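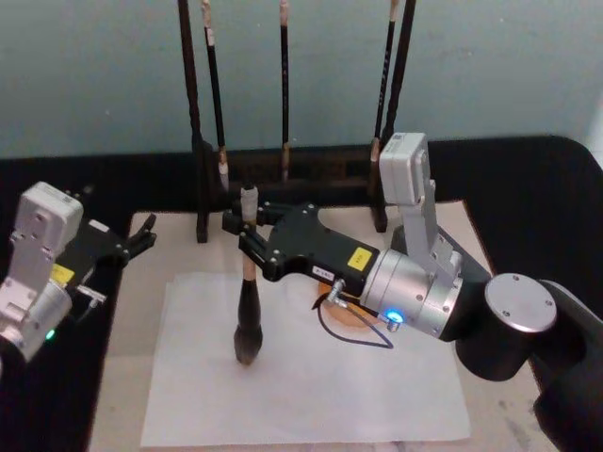

Rhiannon Lougher will tell you that the first thing to go is the hook at the end of the stroke. After a year away from the brush she could still make a decent straight line, she told me, but every hook came out like a bent nail.

Plenty of people are in the same position. They took up brush calligraphy in a school hall or an adult class, kept it going for a while, and then a job or a house move got in the way. The brushes went into a drawer. Coming back is a different business from starting out, and most of the books are written for starters.

Lougher took her first classes at a community center in Udungate, where she still lives. When she went back, the teacher was Jankauskaitė, who trained as a sign painter and has little patience for talk about inspiration. Students in her room spend the first 3 weeks on horizontal strokes. They're allowed to complain.

"I thought I'd be excused because I'd done it before," Lougher said. "I wasn't."

The horizontal stroke looks like nothing. The brush goes down, travels, stops and comes back on itself a little before it lifts. Beginners rush the travel. Returners, Jankauskaitė says, rush the stop — they remember the shape and go straight for it, and the tip splays out before they've turned it. Her answer is to slow the whole thing down until it feels silly, then do a page of it.

Old brushes are a problem of their own. Ink left near the base of the hair dries hard, and once it has, the tip won't close. A long soak in cool water sometimes brings one back. Hot water can loosen the glue that holds the hair in the handle. Lougher had five brushes in her drawer and saved two of them. She now rinses until the water runs clear, shapes the tip with her fingers and hangs the brush hair down to dry.

Paper is where people overspend. Good absorbent paper shows every hesitation, which makes it useful later and discouraging at the start. Jankauskaitė hands out cheap practice sheets and doesn't let anyone keep the first month's work. Newsprint will do. So will the back of wallpaper lining, although it drags.

On ink, opinions in the class are divided. Bottled ink is quick and consistent. Grinding a stick on a stone takes longer and gives a softer black, and some students like having those few minutes to settle down. Lougher grinds on weekends and uses the bottle the rest of the time.

The class stopped meeting in person last spring and has carried on by mail. Students send in one sheet at a time, and it comes back marked in orange, usually with the same stroke circled over and over. In July, Lougher got one back with a single circle on it. She has kept that one.

She is now on to running script, which she finds harder than she expected — the hooks are fine, but the joins aren't.

Last updated: February 18, 2021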